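Ticket 3319: Route file for the Stistden ridge loop drops the last section after the Penrose turnoff
Status: open, waiting on rider
Opened by: Ronaldo Salazar
Device: Divura handlebar unit, older model
App: Bovedano route planner, phone version

First entry, 6:40 in the morning

Hi all, me again (sorry!). I'm riding the Stistden ridge loop with my brother-in-law in March, the long version with the detour down through Penrose and back up past the old chapel, and I can't get the whole thing onto my Divura. On the Bovedano page the route looks great, the full line, all the climbs, the water stops, everything. I send it to the unit, it says it's saved, and then when I open it on the bars the line just stops at the Penrose turnoff. No error. It even plays the little finish chime when I simulate it, which made me laugh and then made me kind of mad.

Things I tried before writing to you:

Deleted the route and sent it again. Same.
Restarted the unit, restarted the phone. Same.
Sent a short route, the one from my house to the bakery and back. Worked fine the first time.
Sent the ridge loop without the Penrose detour. Worked, all of it, right back to the parking lot.

So it's something about the detour. I'd be happy to skip it except that's the whole reason we're going. There's a gravel stretch along the vineyard walls there that my brother-in-law has been talking about since last fall, and the chapel has a date over the door, 1877, and a stone bench where you can eat your sandwich and look back at the whole ridge you just climbed.

Second entry, same day, lunchtime

Thanks for the quick answer! You asked me to export the file from the website instead of sending it from the phone, and to copy it over with the cable. Finding the cable took longer than copying the file. I did it twice, once with the unit on and once with it off and then switched on after plugging in. Both times the file shows up in the list with the right name, and both times the line ends at Penrose.

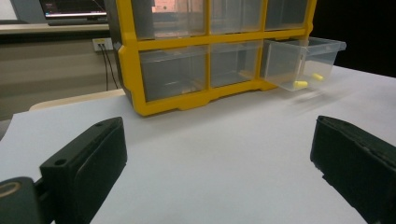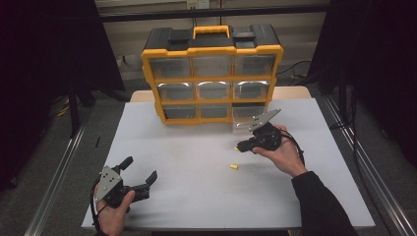
Yellow drawer organizer, both pictures.

You also asked how many points are in the route. I opened the file in a text editor, which I'd never done before, and I can't say I enjoyed it, but I let the editor do a search and it comes up with way more than I would have guessed. I drew that detour by hand with my finger, zoomed all the way in, because the planner kept trying to put me on the paved road. So there are tons of points piled up along the vineyard walls. Could that be it? The manual for my unit says something about a limit of 200 turn cues per route, but it doesn't say a word about points, and I can't tell if those are the same thing.

Third entry, evening

OK, progress! I went back into the planner and looked at the cue list instead of the map. Every little wiggle I drew has its own cue. Slight left, slight right, slight left, slight right, on a track that is basically straight if you're standing on it. The list on the website keeps going well past Penrose. On the unit the last cue is number 200, and it's the one right after the turnoff. Feels like we have our answer, but I'd love for somebody on your end to confirm that the unit cuts the line too and doesn't only stop giving directions.

I tried the "simplify" button. It got rid of the wiggles all right, but it also moved me onto the paved road again, the exact thing I was drawing by hand to avoid. I hit undo and sulked for a bit.

Fourth entry, next morning

Did what you suggested and split it in 2. Part one goes from the parking lot up the ridge and ends at the fountain before the turnoff. Part two starts at the fountain, takes the detour, climbs to the chapel and comes home along the top. I redrew the vineyard stretch with just a few taps, nice and lazy this time, and switched off cues for that bit, so it's only a line to follow. Both parts load completely. I ran the simulation on each one from start to finish with my coffee, and part two goes all the way back to the car. Hooray!

A couple of leftovers, and then you can close this if you want:

The climb profile on part two shows the chapel hill as flat. It is very much not flat, my legs remember. Is that because I drew it off-road, or did I miss a setting?

When part one ends, does the unit load part two by itself, or do I have to stop and pick it from the list? I'm fine with stopping, there's a fountain, I just want to know before we're standing there with our gloves on.

And please, please put a warning in the planner when a route goes over the cue limit. Even a small one, in gray, at the bottom.

I'll leave the ticket open till I hear about the climb profile. Thanks again, you've been really patient with me.

Ronaldo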